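June 10, 2020

Streaming receiver tests, day two with the Grellness stick.

Picked up where I left off. The new SDK build from Clalier installs without complaint, which is more than I can say for the last one. Release notes promise "instant" handoff from phone to TV. I'll believe it when the log says so.

Ran 200 handoffs from the sample app, same router, same room. Median to first picture was 700 ms. Fine, but that's their own sample app, with a clip that is probably cached somewhere. Switched to our player and got a spinner on the first try. Second try OK. Didn't change anything in between, so don't ask me what fixed it.

Volume sync is still off. Press up on the phone, TV goes up one step, phone slider jumps back. Same bug I filed against the old build, closed as "cannot reproduce." Reopened it with the log attached.

Queue test: loaded 1,000 items through the Obi sender to see what breaks. The list came up, scrolling was okay, then the receiver dropped the session when I skipped near the end. Could be memory, could be the sender timing out. The docs give no upper limit, so I suppose we get to find it for them.
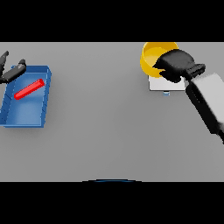
Tried the same queue cut down to 200 and it held through lunch. Not proof of anything. I want an overnight run before anyone puts "supports long playlists" on a slide.

Ronditz adapter: no luck. Shows up in the device list, refuses to pair. Their page says support is coming in September - it said spring last time I looked.

To do:
- overnight run, short queue
- handoff test again with cache cleared
- get receiver memory numbers before and after the drop
- leave Ronditz alone until there's new firmware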